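What a success rate leaves out

Leonie Bauerfeind
Apr 23, 2022

A preprint did the rounds in March from the people behind Fovurero, a method for teaching a two-fingered robot arm to tidy small objects in ordinary homes. The headline result was that a policy trained only on hand-held gripper recordings, with no robot in the loop until test day, could pack and unpack boxes in rooms it had never seen. I have read it three times now, and I believe less of it each time.

Let me say what I do believe. Recording with a hand-held gripper is a sensible idea. Driving a real arm by remote control is slow and dull, and it ties you to wherever the arm is bolted down. Give a person a gripper they can carry and they will get through far more in an afternoon, in far more places, with far less swearing. The Fovurero team gathered 996 demonstrations this way, across 40 homes, and I have no reason to doubt either number. Anyone who has tried to get even a tenth of that from a bench-mounted arm will feel a pang of envy.

My trouble starts with the word "unseen". The test homes were new to the policy, we are told. But the test objects were brought along in a crate by the same people who had chosen the training objects, and set out by the same people who had set them out before. I don't accuse them of cheating. People have habits. They place things at a comfortable reach, with a bit of space round them, facing a way that a human finds pleasant. A policy can learn those habits very well and know next to nothing about homes.

Then there is the person holding the tool. A human hand on the end of a gripper is doing a great deal of work that never reaches the recording. If a sweet wrapper slips, the wrist gives a little. If a paper tube starts to crush, the fingers ease off before the person has noticed doing it. What gets stored is where the gripper went and how wide it opened. The reasons stay in the arm of whoever was doing it. The paper says the policy "absorbs" this skill from the trajectories, and offers one graph in support. The graph shows that trajectories from practised people are smoother. Well, yes.

I put this to a colleague at Firkby, where we have our own modest programme of this sort, and got the usual reply: more data will sort it out. Perhaps. We had 458 recordings of a single task last year, lifting soft packets out of a box, and going from half of them to all of them moved our success rate by less than the difference between two people scoring the same videos. That was an uncomfortable week. We had been planning a talk on how well the method scaled.

Scoring is the part I would like to see people get cross about. In the Fovurero trials, a run counted as a success if the object ended up "in or at" the target. I would love to be marked that way myself. There are 7 clips on the project page, and in one of them the packet is plainly hanging over the side of the box when the clip stops. Was it a success? The paper doesn't say which clips were which. Böttcher, whose arm they used, sells it with a table of placing errors for every load and speed. It is odd that the bare hardware comes with a stricter account of itself than the research done on it.

The defence I hear most often is that these are early days and a strict test would kill a promising line of work. I have some sympathy. The Zetdale benchmark was so fussy about lighting and table height that people gave up on it, and all we got for the trouble was a lot of grey tables. I don't want that again. Homes are cluttered and shiny and full of gift packaging, glass and patterned rugs, and it is good that someone is at last recording in them. A loose test in a real sitting room may well teach us more than a tight one in a lab.

But a loose test has to be reported as one. I would ask for a few cheap things. Let a stranger lay out the objects. Have the runs scored by two people who don't know which policy they are watching, and print how often they disagreed. Put up every clip, including the sulky ones where the arm hovers over a cup for half a minute and goes home. And run the plain baseline, the one where the gripper simply replays the nearest recorded motion without any learning at all. We did that at Firkby, mostly out of spite, and it managed roughly two thirds of what our trained policy did. I still don't know what to make of that figure. I do know it ought to sit in the table next to the good one.

None of this needs a new lab or a bigger budget. It needs a few extra days and some willingness to have the top number come down. My guess is that the Fovurero result would survive in a smaller form: a policy that handles rigid, well-spaced things quite nicely in a new room, and struggles with anything that bends. I'd cite that paper tomorrow. The one we have been given I will go on teaching from, with the results section covered up, and ask the students what they would want to see there.
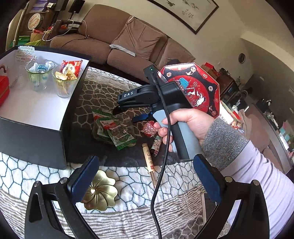 Does a hand-held gripper recording tell the robot how hard to squeeze?

Only if the tool measures force, and a recording limited to position and opening width doesn't. The policy can learn how far the fingers closed on a given object, but it has to guess at the pressure from that, and the guess gets worse the softer the object is.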